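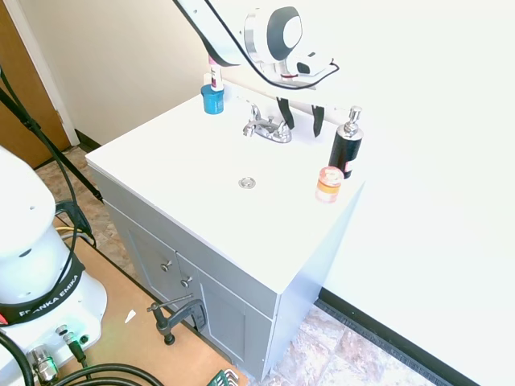 Robotics / Software / Papers
By Vasylyna Tkachuk and Lorenz Mösli
June
Print this section | E-mail this section

4. Does the planner need the wrist view?

4.1 What we set out to check

The Prarkar stack claims that its grasp planner "fuses" a fixed workspace camera with a camera at the wrist. We had doubts about that word before we began. Fusing can mean that both views change the answer, or it can mean that both are loaded into memory and one of them is ignored. The release notes do not say which. Egger and Claeys raised the same complaint about an earlier version and got a reply that pointed them back to the notes.

We therefore ran the planner on our bathroom counter setup with each view switched off in turn. The fixed view carries most of the layout: the faucet at the back of the counter, the cup and bottle to one side, the soap dispenser and a small striped container to the other. The wrist view carries whatever happens to be near the fingers, at close range and under whatever light there is. Calibration between the two was redone before every block of trials, using the routine that ships with the stack and no hand tuning.

4.2 Results with one view removed

We logged 2,564 planning calls. With the wrist view off, the planner returned a different grasp from the full setup in 394 of them. We expected many more. A planner that leans on close-range detail ought to change its mind more often than that when the detail is taken away.

One reading is that the fixed view is good enough on a counter this simple. Another, which we find harder to dismiss, is that the fusion step throws out most wrist input before it reaches the grasp scorer. The code has a confidence gate ahead of the scorer, and its threshold is set in a file with no comments. Lowering it made the planner use the wrist view more. It also made the planner worse at deciding where the counter stopped and the wall started. 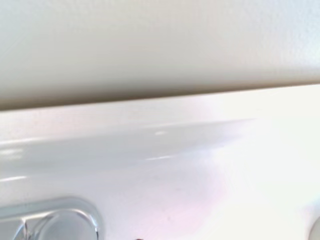 Figure 4. Wrist view with a pale matte surface above and glossy white below. Glare washes out much of the right half; part of a chrome fixture is visible at lower left.

Glossy white surfaces are a poor match for the depth estimator in this release. It was tuned, as far as we can tell, on matte objects with plenty of texture. Bright patches come back either as holes or as flat planes at the wrong height, and curved chrome is reported with high confidence at depths that make no sense. The gate does catch some of these errors. It also catches a lot of perfectly usable input, and the logs do not separate the two cases. We added our own logging for this paper and suggest that anyone repeating the test do the same.

Edeltraud Kälin, who read a draft, argued that we were being unfair and that a gate which rejects bad depth is doing its job. We agree up to a point. Our objection is to calling the result fusion. If the system falls back to a single camera whenever the surface is shiny, then the published success rates on shiny surfaces are single-camera rates and should be labeled that way.

4.3 The Vidal controller

We also swapped the default controller for Vidal, which accepts the same plans but replans every 12 control steps. The claim made for it is that frequent replanning makes up for poor perception. We saw little sign of this. Over 300 paired trials the arm moved more smoothly — a real gain, and easy to see — but the chosen grasps were nearly the same, good and bad alike. Feeding a wrong depth value to a planner more often does not make the value right.

4.4 Limits

All of this comes from one arm, one counter and one lighting arrangement. The Femden group uses a diffuse light panel and may well get cleaner depth from the same code. We did not retrain the estimator, and a version tuned on glazed and plated surfaces could change the picture in 4.2 a good deal. The gate threshold we used for the main results is the one in the release. Results for four other settings are in Appendix B, along with the patch that adds the missing log fields.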